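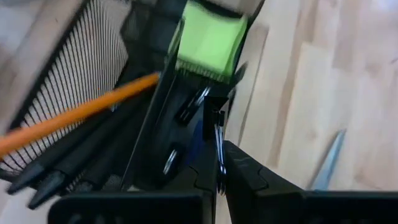

A black wire-mesh desk organiser, with an orange pencil and two black markers.

Home Guides Desk and Study Paper Kitchen Garage Contact

How to clear out and refill a wire-mesh desk organiser

Updated Jan 1, 2023

A mesh organiser fills up slowly. You drop in a pen after a phone call, then a few clips, then the small screwdriver from the printer, and after a year you are tipping the whole thing out to find a pencil. It takes under an hour to put right, washing included, though the drying goes on after that. The steps below are for the usual kind with one or two tall sections for pens and at least one shallow section for small items. They will work for a single pen pot as well, with steps 5 and 6 left out.

What you need

- A tray with a rim, or an old towel
- A sheet of scrap paper for testing pens
- Washing-up liquid and a bowl big enough to take the organiser
- A soft brush. An old toothbrush is fine
- Two dry cloths
- A pencil sharpener
- A magnet, if you have a lot of clips
- Thin card or felt for lining the bottom
- Scissors, ruler

Step 1. Empty it on to the tray

Lay the tray or towel flat and take the tall things out by hand first. Then turn the organiser over and shake it gently. Clips and drawing pins catch in the mesh at the bottom corners, so run a finger along the inside of each section before you decide it is empty. Go carefully with this. Drawing pins work their way into the mesh point upwards.

If a clip has hooked itself through a wire, turn it and slide it back the way it went in. Pulling it straight out can bend the mesh, and a bent wire will catch on everything you put in afterwards.

Step 2. Sort into piles

Make these piles on the table:

Pens and markers
Pencils
Clips, pins and rings
Rubbers, sponges and board wipers
Tools (scissors, ruler, stapler, knife)
Everything else

Do not stop to test or clean anything yet. The "everything else" pile is usually the biggest. In ours there were two dead batteries, a key for a bicycle lock we no longer own and a receipt from a garden centre in Potbridge. Deal with that pile last and put none of it back in the organiser unless you use it at the desk.

Step 3. Test the pens and markers

Draw a line the full width of the scrap paper with each one. A short scribble will not tell you much. A pen that is running out will often write for a few centimetres and then fade.

Ballpoints that skip: draw circles for half a minute. If the line does not come back, throw the pen away.

Felt-tip markers: check that the cap fits tightly as well as testing the tip. A marker with a split or loose cap will dry out whatever you do with it, so use it up first and keep it apart from the good ones.

Black markers: check which are permanent and which are for whiteboards. They can look much the same from the barrel end when they are standing in a pot. If you own both sorts, put a turn of coloured tape round the permanent ones. We did this after writing a month of meals on the kitchen board with the wrong one. (It comes off with surgical spirit and a fair amount of rubbing.)

The makers of one brand of ballpoint we had claim 2000 metres of line from each refill. We have never got to the end of one. They are lost long before they are empty.

Step 4. Sharpen the pencils

Sharpen every pencil you mean to keep. Throw out anything too short to hold comfortably, which for most adults is about the length of a thumb. Pencils that break again and again in the sharpener have usually been dropped and the lead is cracked along its length. There is no mending that.

Brightly painted pencils are easier to find among black pens than dark ones are. If you have a choice when buying, get orange, yellow or red for a black organiser.

Step 5. Clips, pins and rings

Pass the magnet over the pile to lift the steel items away from the fluff and pencil dust. Wrap the magnet in a sandwich bag first. You can then turn the bag inside out over the clips and they drop into it cleanly.

Throw away clips that have been opened out too far, and any with rust on them. Rust marks paper and the marks do not come off. Split rings and wire loops are worth keeping if they close properly. Thread the small ones on to the largest one so that they stay together.

Keep pins in a lidded tin or a matchbox, not loose. The tin can sit in the shallow section.

Step 6. Wash the organiser

Take it to the sink and tap it upside down over the bin on the way.

1. Fill the bowl with warm water and a small squirt of washing-up liquid.
2. Put the organiser in and leave it for 11 minutes or thereabouts. Longer does no good and is not kind to the paint.
3. Brush along the wires, following their direction, then across them. Do the inside corners last.
4. Rinse under the tap.
5. Shake it hard over the bath or out of doors.
6. Dry the rim and the base with a cloth, then stand it upside down on the second cloth somewhere warm.

Leave it overnight if you can. Water sits where the mesh meets the rim and will start rust there if the organiser goes back on the desk damp. A hairdryer on a low setting will speed it up.

Ink stains on the wire come off with a cotton bud and a little surgical spirit. Try it underneath first -- on some cheap organisers the black coating comes off as well. If you find a bare patch or a spot of rust, rub it lightly with fine sandpaper (we used 800 grit), wipe it, and touch it up with a dab of black enamel paint. Let the paint harden for a full day.

Step 7. Line the bottom

Pencil points and pen tips go straight through wide mesh and mark the desk. A lining stops that and keeps small things from falling through.

Measure the inside of each section at the bottom, where it may be a little narrower than at the top. Cut the card or felt to size, less a couple of millimetres each way. Drop it in without glue. You will want to lift it out the next time you clean.

Felt is quieter and lasts longer. Card is free. We used offcuts from a Dresska drawer liner, cut with ordinary kitchen scissors, and they have stayed flat since July.

Step 8. Put things back

Start with the tall section at the back and work forwards.

Pencils go in with the point upwards. Pens can go either way, but be consistent. Markers are best stored flat if the organiser has room for it. If they have to stand, put whiteboard markers in with the tip down, and those with a tip at each end on their side in the shallow part or in a drawer.

Scissors go in with the points down, in a corner.

Put clips in the shallow section nearest your writing hand. A rubber or a small sponge for the board can go next to them, but make sure a sponge is fully dry first. If it never gets the chance to dry, give it a saucer of its own away from the metal.

Leave each tall section about one third empty. You should be able to lift out any one pen without another coming up with it. Anything over that goes in a box in the cupboard as spares.

How many pens to keep out

We counted ours, out of curiosity, and there were 54 pens and pencils in one organiser. The ones in daily use were two ballpoints, a pencil and a pair of markers. The spares now live in a shoebox, and the box has gone down more slowly than we expected.

If several people share the desk, allow each of them two pens and a pencil, and keep one set of markers between everyone.

If the organiser wobbles

Set it on a flat surface and press each corner in turn. A wobble nearly always comes from one bent corner. Put a folded cloth over the raised corner and press down with the heel of your hand, a little at a time. Do not use pliers straight on the wire. If it still rocks, stick a felt pad under the short corner.

Organisers with nothing in the back and a heavy stapler in the front tend to tip. Move the stapler.

Buying a replacement

Go for a welded rim and a mesh fine enough that a pencil point will not pass through. Run your hand round the inside before you pay, as cut wire ends are sometimes left sharp. The stationer's in Tusstead has them loose on the shelf, so you can check. The Hedegaard ones we looked at had rubber feet already fitted and a removable divider, and were easier to wash for it.

An old organiser past saving can go to the tip with the scrap metal. Take off any plastic parts or pads first.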